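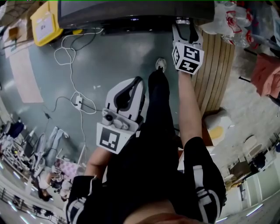

One reader of the first version wrote to us that the shade names were useless to her, because Prakard changes them every season, and she asked why we do not simply give the product number. She was right, and in this version every row has it.

Wutora Lip and Cheek Shades, version 2

The set holds 2000 short reviews of lip tints and cream blushes, written by customers of the Wutora web shop. Each review is one row. The products come from three makers: Prakard, Rizzi and Kakell. Reviews of gift sets are left out, as it was often not clear which item the customer was writing about.

Files
reviews.csv - all the reviews, in UTF-8
shades.csv - product number, maker, old and new shade names
split.txt - row numbers for training and test (600 rows are for test)

Columns in reviews.csv
id, product_no, maker, type (lip or cheek), skin_tone, stars, text, month

The column skin_tone is what the customer chose in her profile, from a list of 16 words. Many left it empty. Please do not fill it by guessing from the text. We tried this and the results were poor, especially for the words "warm" and "neutral", which people use in very different ways.

Changes from version 1
Product numbers added.
Reviews shorter than 20 characters removed.
Two Kakell blushes had the same name and were mixed together - they are now separate.
The month is now the month of the review. Before, it was the month of the order.

Known problems
Most of the reviews have four or five stars, so a simple average says very little. The Rizzi tints were on sale in October and this month has too many rows. Some texts talk about the delivery and not about the color. We left them in.

Use
Free for study and teaching. For use in a shop or in advertising, please write to us first. Names and order numbers were taken out of the texts by hand; if you find one we missed, send us the row id.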